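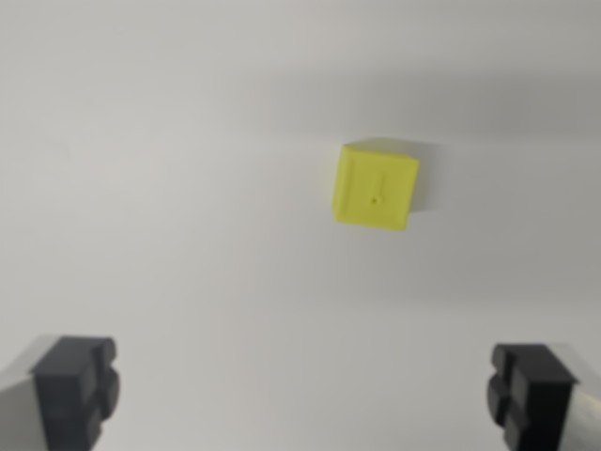
Comment la télé arrive-t-elle jusqu'à ton salon ?

Quand tu regardes ton dessin animé préféré, il a déjà fait un sacré voyage avant d'arriver chez toi ! Imaginons qu'il parte d'un studio de la ville de Grerkport. Les images et les sons y sont transformés en une très longue suite de 0 et de 1, parce que c'est la langue que parlent les machines.

Une vidéo, c'est énorme, alors on la tasse un peu, comme un gros pull dans une petite valise. Cela s'appelle la compression. Si le fond du dessin ne bouge pas, inutile de le renvoyer à chaque fois : on envoie seulement ce qui change.

Ensuite, en route ! Il y a plusieurs chemins possibles. Le premier, c'est la fibre optique, un fil de verre presque aussi fin qu'un cheveu, dans lequel la lumière file en rebondissant d'un bord à l'autre (oui, de la lumière !). Pour aller jusqu'à Dridusau, à environ 1000 kilomètres de là, elle met moins de temps que toi pour cligner des yeux.

Le deuxième chemin passe par l'espace. Une grande antenne envoie le signal vers un satellite, très haut au-dessus de nos têtes, et lui le renvoie vers les paraboles posées sur les toits. C'est bien pratique pour les maisons isolées, là où personne n'a encore tiré de câble.

À l'arrivée, ta télé ou ton boîtier ouvre la valise, déplie le pull, et voilà ton héros à l'écran.

Texte : Abena Gyamfi, mai 2018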